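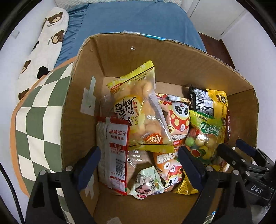

Two padded fingers reaching into a mixed box of snacks

Padded Fingers for a Hand-Held Gripper, Part 2: Pads, Pins and First Picks

Part 1 covered printing the finger frames and putting the trigger handle together. By now you should have a handle that opens and closes, and two bare fingers that can pick up a block of wood but drop almost anything in a shiny wrapper. This part adds the pads, sets the closing travel, and gets you to the point where you can record picks out of a full box.

The handle is the Valness trigger handle with no changes. If you built a different one, the finger section still applies, but check the slot width before you print anything.

What you need

Printed finger frames, left and right
Pivot pins, two per finger, with clips
Plarno 3608 pad sheet, 2 mm thick
Contact cement
Isopropyl alcohol and a lint-free rag
A sharp utility knife and a metal ruler
Fine sandpaper
Calipers
A cardboard box and a pile of bagged snacks

I cut the pads at Lavstead, the shared shop I use, on the big cutting mat there. A kitchen cutting board works too. Don't use the laser cutter on the pad sheet. It smells terrible and the edges come out sticky.

Step 1. Clean up the frames

Sand the inside face of each finger where the pad will sit. You only need to take the shine off. Run a drill bit by hand through each pin hole until a pin slides in with light finger pressure. If you have to tap it in, the joint will bind later, and you will think the trigger spring is weak.

Wipe both frames down with alcohol and let them dry.

Step 2. Cut the pads

Each pad is 40 mm long. Cut the width to match your frame, then check it against the frame before you cut the second one. Make several light passes with the knife. One heavy pass pulls the sheet and leaves a slanted edge.

Keep the textured side out. On my sheet the two sides looked almost the same under shop lights, and I glued the first one on backward. Drag a fingernail across each side and you'll feel which is which.

Step 3. Glue the pads

Put a thin coat of contact cement on the frame and on the smooth side of the pad. Wait until both are dry to the touch, then line up the pad at the tip end and press it down toward the base. You can't slide it once it touches.

Clamp it between two scraps of wood and leave it overnight. I glued mine on a Thursday evening and left them clamped until the next afternoon.

Trim any overhang at the tip. A lip of pad sticking out past the frame will catch on the crimped top of every bag in the box.

Step 4. Fit the pins

Set the finger in its bracket, push both pins through, and add the clips. Move the finger by hand through its full travel. It should swing without rubbing the bracket on either side. If it rubs, sand the bracket, not the finger.

Do the other side and check that the two fingers mirror each other. Look straight down on them from above with the trigger released. If one pad leans in more than the other, its pins are probably in the wrong holes.

Step 5. Set the closing travel

Squeeze the trigger all the way. The pads should meet at the tips first and flatten together as you squeeze harder. If they meet at the base first, there will be a gap at the tips and you won't be able to pick up the edge of a bag.

Adjust with the stop screw on the handle, a quarter turn at a time. When it looks right, close the fingers on a strip of printer paper and pull. The paper should tear or come out with real effort. Put a drop of removable thread locker on the screw.

Step 6. Load the box

Use an ordinary cardboard box with the flaps folded out or cut off. Old boxes are fine, and patches of tape on the inside walls don't matter.

Fill it with a mix. Puffy bags are the easy ones, so make sure there are also some flat packets and a few small crinkly ones. Let them overlap. A neat row of bags standing on end is too easy and won't show you anything about the pads. I like to have at least one large bag lying across the others, a packet standing against a wall of the box, and something mostly buried.

Clear film is worth including if you plan to train anything on the recordings. It picks up highlights and wrinkles that move when the bag moves, and depth readings off it are often poor.

Step 7. First picks

Before you record, do a few dozen picks by hand just to get used to it.

Come in from above with the fingers open and stop short of the bag. Line the pads up on either side of a seal or a corner. Close slowly until the film bunches between the pads, then lift. Don't grab a puffy bag around the middle at full squeeze, as you'll pop it.

For a packet against the wall, slide one finger down between the packet and the cardboard. If the finger won't fit, pull the packet away from the wall by its top edge first and then regrip.

Put each item down beside the box, and reload in a different order every time.

Step 8. Record

I use Lekota for logging. Start a new session, zero the trigger reading with the fingers fully open, then squeeze once all the way and hold so it can store the closed value. Redo this every time you touch the stop screw. I forgot once and had to throw out an entire evening.

Name the session after the box contents. "Box test" means nothing a month later.

Problems

Bag slips out as you lift. Wipe the pads with alcohol. Snack bags leave a film of oil and salt on them faster than you'd expect.

Pad peels at the tip. The cement was still wet when you pressed it on. Pull the pad off, sand off the old glue and start over with a fresh piece.

Finger sticks open. Take the pins out and look for crumbs in the joint.

Trigger reading drifts during a session. Check that the cable isn't being tugged when you reach to the far side of the box. Leave a loop of slack at the handle and tape it down.

Part 3 will cover mounting the same fingers on a small arm. The finger files don't change, but the bracket does, so hold off on printing spares of that.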